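14 February 2022

Monday, and I was in before the heating. I had my coat on for the first hour and didn't mind a bit, because the bars are back on and I have been looking forward to this since Thursday afternoon.

I went to bed last night thinking about bin corners. I know how that sounds. But the whole of last week's trouble was corners: a bar lying in open space gets picked nearly every time now, and a bar tucked up against a wall gets nudged, then nudged again, then abandoned. The model has simply not seen enough of them. When I went back through the September set to check, there were 700 attempts in there and only 44 had a bar touching a wall at all. Well, no wonder! If you only ever practise on easy ones you get good at easy ones. I used to be exactly like that with piano pieces.

So this week is for awkward layouts. I wrote the plan out on the back of a Grallgate delivery note and stuck it to the monitor. Fewer bars, tipped in badly on purpose, no tidying up by hand afterwards. The last bit is the hard one for me. My fingers want to straighten things. I caught myself twice this morning with an arm halfway into the bin, about to turn a bar round so it would be "nicer", and had to walk off and put the kettle on.

Droller behaved itself. (Droller is our recording program, for when I reread this in ten years and have forgotten everything.) It crashed once at start-up, which is its way of saying good morning, and then ran right through to lunch. I do love the new way it saves things. Every attempt is kept whole: the view before, where the gripper decided to go, the force on the way down, the view after, and then my label. In the old version the view after was overwritten if you were slow with the label, and I was often slow with the label. I lost a whole afternoon's worth that way before Christmas and sulked through two episodes of something on the sofa.

Labels. I've changed my mind about these again. I had been putting down "good" or "bad" and leaving it there, and it felt quick and clean, but it throws away so much. A bar that slips out at the very top of the lift is a different sort of failure from a bar that was never gripped. Today I went to five: held, slipped, missed, moved a neighbour, stopped early. It costs me perhaps two seconds more each time and I think it will pay for itself by Friday. "Moved a neighbour" is my favourite. It can go along with a perfectly decent pick, and it changes the next layout in ways I would never think to set up myself, so I let those run on and don't reset.

That was the nicest thing about the morning, really, the runs that rolled on by themselves. One pick shoves the next bar round a bit, the next pick starts from somewhere odd, and after four or five goes you have an arrangement that no sensible person would have made. All of it useful! I was grinning at the screen like a fool.

By noon I had 67 attempts labelled. Had a cheese roll standing up. Wrote to Ulis asking whether they can send more bars in other lengths, and got a reply before I'd finished the roll, saying yes, but not this month. Fair enough. I'd rather have the corners sorted before adding anything new in any case.

Afternoon notes, in the order I scribbled them:

1. Shiny metal is still the enemy. The depth picture goes to pieces wherever the light bounces, and I lose bits of the floor and sometimes the edge of a bar with it. I tried pulling the blind halfway down and it was better, then all the way down and it was worse. Halfway it stays. I've written the blind position into the log for each batch, which feels daft, but in a month I shall want to know. I'd also like some batches with the blind fully up, on purpose, so that the model meets a bit of glare while it's still learning and doesn't faint the first time the sun comes out.

2. Mix of colours. I'm keeping green and red together in the bin instead of doing them in separate batches. On Friday I had a suspicion that it was leaning on colour to tell bars apart, and the only way to find out is to give it same-coloured bars close together as well as different-coloured ones. Six at a time seems about right: enough for a bit of crowding, and few enough that I can remember what was where when I'm writing the label. Three green bunched over to the left, three red spread further out, and the KUKA already reaching in on the right. I was very pleased with that one, with the upper end of one green almost touching another.

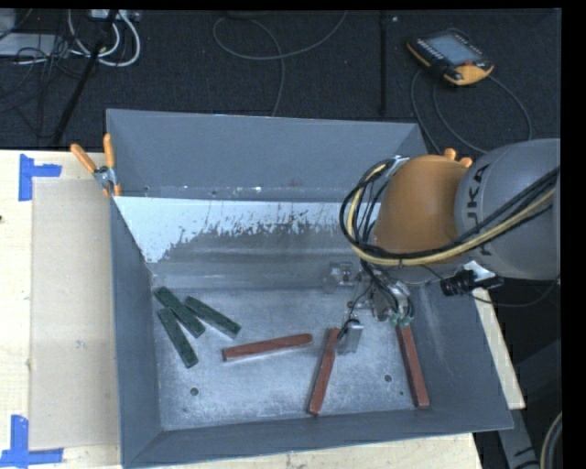
3. Angles. I want many more bars lying at a slant to the walls. The gripper choice is quite confident when a bar is square to the bin and goes wobbly at anything in between. I did a run where I simply dropped the bars from elbow height, one at a time, eyes shut. It made a dreadful racket and gave me some of the best starts of the day. I'm going to do an hour of that tomorrow with ear defenders on.

4. Slow down the approach near the walls. I had it at the same speed everywhere, and there was one bump at around three o'clock that made my stomach drop. No harm done, I checked everything over twice, but I've cut the last bit of the descent right down and I'll leave it there. The batch takes longer. I can live with that, I have plenty to write.

5. Keep the misses! I was tempted to bin the ones where it went for the gap between two bars and came up with nothing. They look so silly. But they're precisely what it needs to see, and last week's little test run got noticeably better at crowded layouts after I put the misses back in.

6. Ask about a second cable for the spare screen. The present one is too short and I keep leaning round to see. My neck is cross with me.

The count at the end of the day was 274, which beats any day I've had on this job, and I'd have gone on if the building hadn't started switching its own lights off. Of those I think the wall cases must be well over half. I'll sort them properly in the morning when I'm fresher. I copied everything to the Farahani drive before leaving, then went back from the car park to make sure I had.

What I keep turning over, writing this with my feet up, is how much of the job is choosing what to show it. I spent months fiddling with settings and got tiny gains, a hair here and a hair there. Then you spend one cold Monday dropping bars with your eyes shut and you can feel that there's something in it. I haven't trained on today's lot yet, so I've nothing to prove that with. It may come back tomorrow no better at corners at all. I set it going over the weekend on the old set plus Friday's, just so there's something to compare with, and that result is sitting there waiting for me. I didn't look today. I wanted to collect without knowing, in case it made me pick and choose.

Things for tomorrow: ear defenders, the sorting, first training run with the new labels (start it before ten so it's finished by home time), blind fully up for one batch if there's any sun. Buy milk for the office. Also try leaving just one bar in the bin, hard up against the back wall, over and over, until I'm sick of the sight of it.

Soup for supper, the leek one. Bed early, I hope, though I said that yesterday.

3 comments · 11 shares

Back to top · Contact · © 2022 All words and pictures my own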